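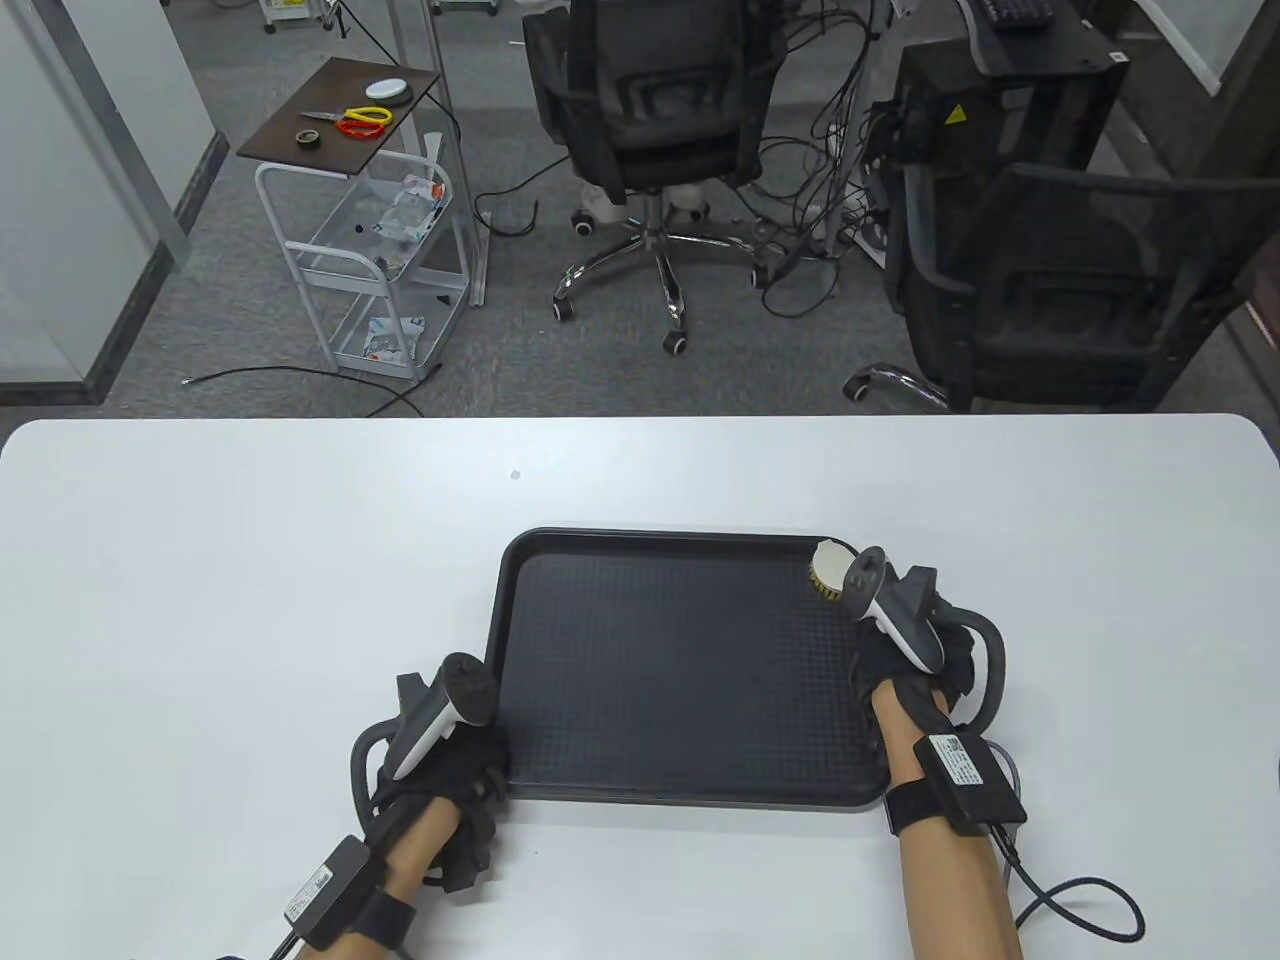

What do you clean a black plastic tray with a dotted base with, without the dirt just moving about between the bumps?
A small stiff brush, used dry first, then a bit of washing-up liquid and warm water, and a rinse under the tap if the tray will fit in the sink.

Tray care / textured bases, page 1
Started by korkberg_kev, Sunday

korkberg_kev wrote:
The question and answer at the top are copied from the old tips page so we all start from the same place. I think the answer is optimistic. I have had trays like that on the workbench for years and the fine dotted sort hold on to grey muck whatever you do. Has anyone got one back to properly black with just a brush? I don't mean "looks all right from the doorway".

mossop wrote:
Yes. Dry brush, then wet brush. Takes me 4 minutes. What are you putting in yours?

korkberg_kev wrote:
Screws, bits of tape, solder ends, biscuit. The usual. Four minutes is what people say when they haven't timed it.

mossop wrote:
I timed it because my wife wanted the sink.

Vanderleia Aguiar wrote:
I clean trays for a living more or less (small catering place, we use them for carrying cups). The brush matters more than the soap. A round-topped scrub brush you can get your palm over is much better than one with a long handle, you can lean on it. Go in circles on the base and then do the corners separately with the edge of the bristles. Raised rims always keep a line of dirt where they meet the base and people skip it.

dunlin77 wrote:
Agree about the corners, not about circles. Circles push it from one dot to the next. Straight lines, all one way, tip it out, then turn the tray and go across.

Vanderleia Aguiar wrote:
Try it both ways with flour on a dry tray. I have. No difference that I could see, and circles are easier on the wrist.

dunlin77 wrote:
Flour isn't workshop dirt though, is it.

Vanderleia Aguiar wrote:
No, flour is worse once it gets damp.

pete_the_shed wrote:
Has anybody used the Clakance tray cleaner? It's a spray, you leave it 3 minutes and wipe. A bloke at the market swore by it.

korkberg_kev wrote:
Was he selling it?

pete_the_shed wrote:
He was, yes.

korkberg_kev wrote:
Well then.

mossop wrote:
I bought a bottle in January. It smells of oranges and it cleaned about as well as what I already had under the sink. It left a shine on the high spots and did nothing lower down, so the tray came out looking patchy. Went back to the brush.

tilly_r wrote:
Can I ask a daft one. Why have a textured base at all if it's this much bother? I've got a smooth Plarkska tray and it wipes clean with a cloth.

dunlin77 wrote:
So things don't slide when you pick it up. Put a mug on a smooth one and walk down some stairs.

tilly_r wrote:
Mine never leaves the table. I'd guess most people's don't either.

korkberg_kev wrote:
This is my feeling as well. The grip on the base gets sold as a big thing and half of us slide the tray across the bench with both hands. I'd have a smooth one tomorrow if they did it in my size with a decent rim.

Vanderleia Aguiar wrote:
Smooth black shows every scratch. Within a month yours will look older than a dotted one that's never been washed. Depends what annoys you more.

pete_the_shed wrote:
Line it with a bit of kitchen roll and throw that away?

mossop wrote:
And then the screws catch in it. Tried that.

tilly_r wrote:
The Tavares shop does cut-to-size liners, rubbery stuff. I haven't bought one and I'm not convinced. Seems to me you'd be cleaning the liner.

dunlin77 wrote:
You would. It's got ridges on.

korkberg_kev wrote:
Update. Did the older tray tonight, half in circles and half in straight lines, soft brush first and that was useless, then a stiffer one. Circles side and lines side look the same to me. Both better than before. Neither is black, more of a very dark grey - could be wear and not dirt at this stage. The line under the rim took longer than all the rest.

Vanderleia Aguiar wrote:
If it's still grey when it's wet, it's dirt. If it goes black wet and grey when it dries, that's the plastic.

korkberg_kev wrote:
Goes black wet. So it was clean before I did the second half, is what you're telling me.

mossop wrote:
Four minutes.

dunlin77 wrote:
I still say lines. Does anyone know if you can put them in the dishwasher, top shelf? Mine says nothing on the bottom either way.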